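About Relik

We look after bedrooms. Relik is a small home help firm, two rooms over the Tsuchiya hardware store, and beds are most of what we do. Making them, stripping them, storing the winter stuff, getting the summer stuff out. Wakana Kuroda started it 5 years ago with one van and a lot of pillowcases. Now we have 62 regular homes on the books, more in August when everybody wants their bamboo mats down.

We don't sell bedding. People ask. Try Ikomen across the street.

What a visit looks like: clothes off the bed first, always. Towels to one side, pillows wherever there's room, and then we can get at the mat. Your own things stay your own things, we don't swap the rose pillow for a plain one becuase it looks tidier.

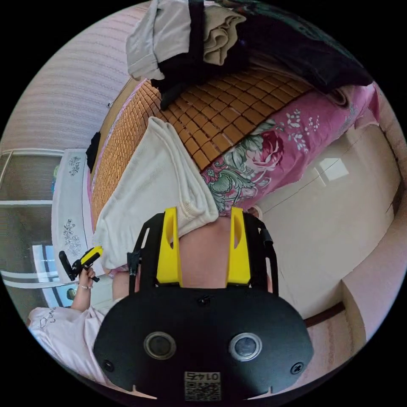 Summer beds

The tile kind of bamboo mat is our favorite. Lies flat over the sheet, wipes down with a damp cloth, never goes in a machine. Please don't fold it the wrong way, the cord goes. We do mats, pillows and anything bundled up that needs a place to live until fall.

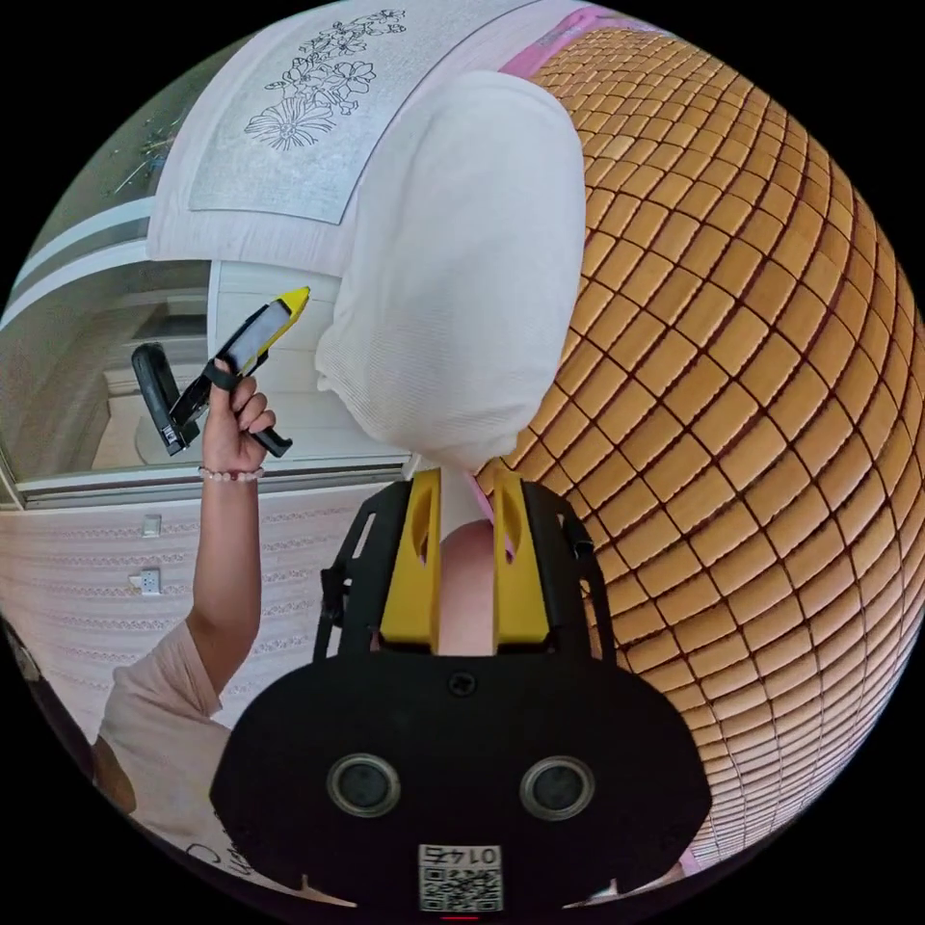 Bundles get a tag with your name if they're going to our storage room, 700 square feet, dry, no pets. Or they go back in your own closet. Your pick. Quilted pillows we'd rather leave with you, they hate being squashed.

We work around people. Somebody home sick, somebody who just likes to sit on the bed and talk, fine by us. Wallpaper, light switches, carved headboards, all get a soft dry cloth and no spray.

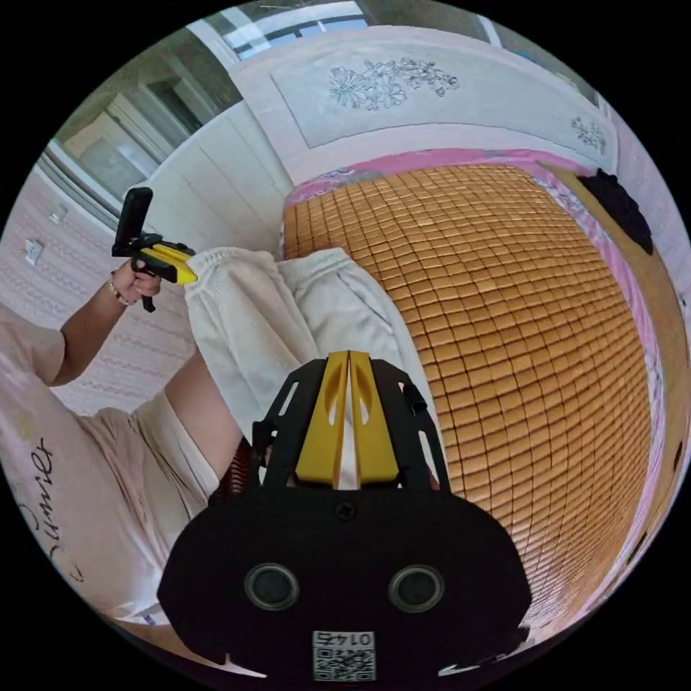
Dark clothes left at the corner of the bed go in a basket by the door unless you tell us different. Same sheet goes back on unless you leave a fresh one out. We start at 8 a.m. and most bedrooms are done before lunch. Bookings go thru Cedeo, our scheduling page, or just call and leave a mesage. Extension 1219, Wakana picks up if she's not under a mattress.

Long pillows

A lot of our homes have them. Air them every week, shake from the seam end, don't wring. Covers with gathered ends get pulled straight by hand, no iron.
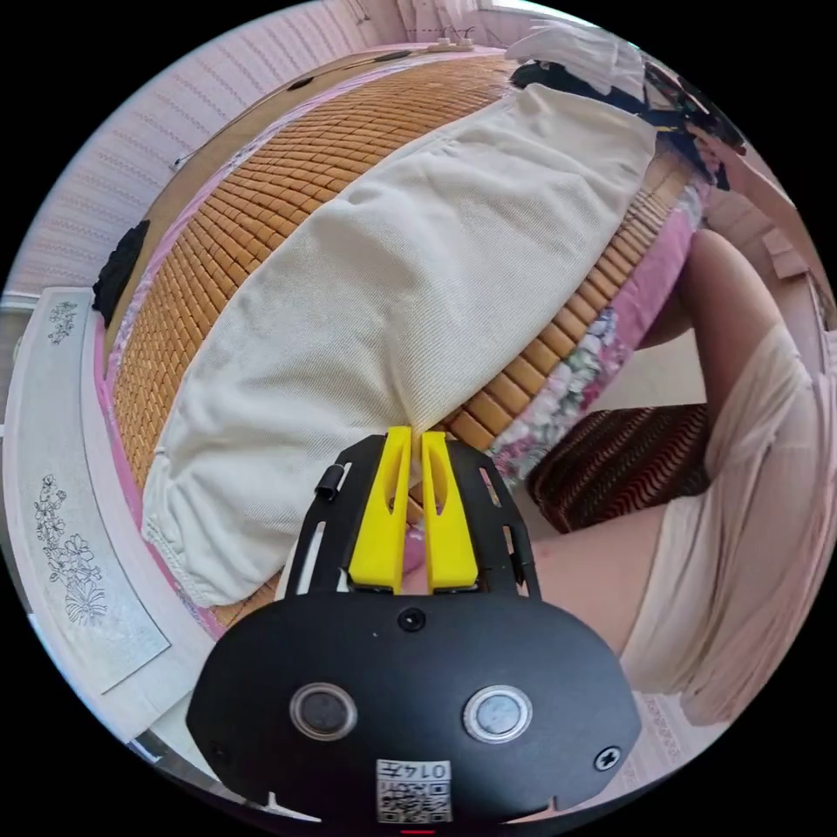
Long cream pillow on a bamboo mat, pink floral sheet underneath.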